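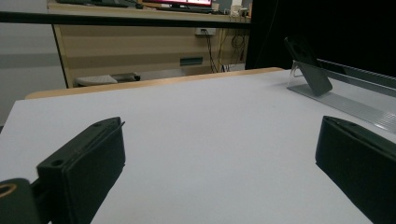 Do I keep the silicone case or go caseless at home? I've been going back and forth on this since January and my household is sick of hearing about it, so you all get it now. I bought the phone 21 months ago and it has had a case on it pretty much every minute of its life, but at the desk I'm starting to think the case is just a lint magnet that makes the phone lean funny. These days the phone sits on the clear acrylic stand out near the far edge of the table, tipped back so the camera end is up top, and I love how little room it takes. With the case on, the whole thing gets thicker and I swear it slides! So I pull the case off when I sit down and then forget to put it back on before I leave the house. Twice last month I got all the way to the Bullness bus stop with a slippery phone and no case. What do you people do?
posted by tidyish_in_theory
441 views

gravelpocket wrote:
Keep it on. You're describing a stand problem and blaming the case. Get one with a deeper lip, or stick a strip of that rubbery shelf liner on the ledge and you're done. I've dropped mine at home way more than I have outside, mostly between the desk and the couch.

lampcord wrote:
Disagree with gravelpocket. I take mine off the second I walk in the door and it lives in a bowl with my keys. Two phones now, no cracks. The cases always go gummy on the corners anyway, and then you're paying another 15 bucks for the same thing in the same color.

gravelpocket wrote:
Bowl with keys. Okay. I'd like to see the back of that phone.

lampcord wrote:
It's got some scratches, it's a phone, not a violin.

tidyish_in_theory wrote:
Ha, okay, both of you. I tried the shelf liner thing this morning and it does help, thanks for that (it looks terrible on clear acrylic though, I'm warning anyone who cares about looks). The bowl would be a disaster for me, I have a dog and a toddler and anything in a bowl is fair game. What I'm trying now is giving the case its own spot, so it's a plain black silicone one standing up in a little clear plastic tray on the table. My theory is that if it's upright I'll notice it, and if it's lying flat it turns into part of the table. Did the tray idea work for anybody else?

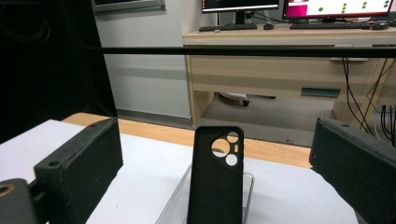

mothdrawer wrote:
Trays only work if they're where you walk, not where you sit. I had a really nice one on my desk and it filled up with batteries and hair ties inside a week. Moved it to the shelf by the front door and now I go right past it with my shoes on. Same tray, totally different life. Also get a see-through one if you can, a solid one hides stuff in the corners.

lampcord wrote:
So a bowl by the door. Got it.

mothdrawer wrote:
Fine, yes, a bowl with corners.

tidyish_in_theory wrote:
OK but if it's by the door then I have to walk over there to take the case off when I come in, and I know me, I'll still have it on when I get to the desk. Then it ends up on the desk anyway. Maybe two trays??

gravelpocket wrote:
Or, and hear me out, leave the case on.

quietzipper wrote:
Long time reader, hi. Has anybody tried the Flirnholm cases? They're harder and thinner than silicone, and mine sits on a stand with no sliding at all. Not as grippy in the hand, so there's a tradeoff. I was using a Bruketti before that and it was lovely and soft, but every crumb in the house stuck to it. I washed that thing with dish soap every few days and it looked okay until it got dry, and then it was fuzzy again by lunch.

tidyish_in_theory wrote:
The fuzz!! Yes. Black shows all of it, too. Does the Flirnholm come off easily or do you have to pry it? I tore a nail on a hard case once and I've held a grudge.

quietzipper wrote:
You pry it a little at one corner. It isn't horrible but I wouldn't want to do it every day, so I guess I'm on team leave-it-on.

lampcord wrote:
Betrayed by the new person.

mothdrawer wrote:
There was a long thread on the old Afolabi board about getting silicone clean, 121 replies and most of them were arguing over baking soda. The one thing I took from it was to let the case dry on its edge and keep it off towels. So your standing-up thing might help with the lint at least, even if you keep forgetting it.

tidyish_in_theory wrote:
I'll take that. Moving the tray to the door shelf tonight and leaving the shelf liner on the stand for now, ugly or not. If I turn up at the bus stop without the case again I'm ordering the hard one, nails or no nails.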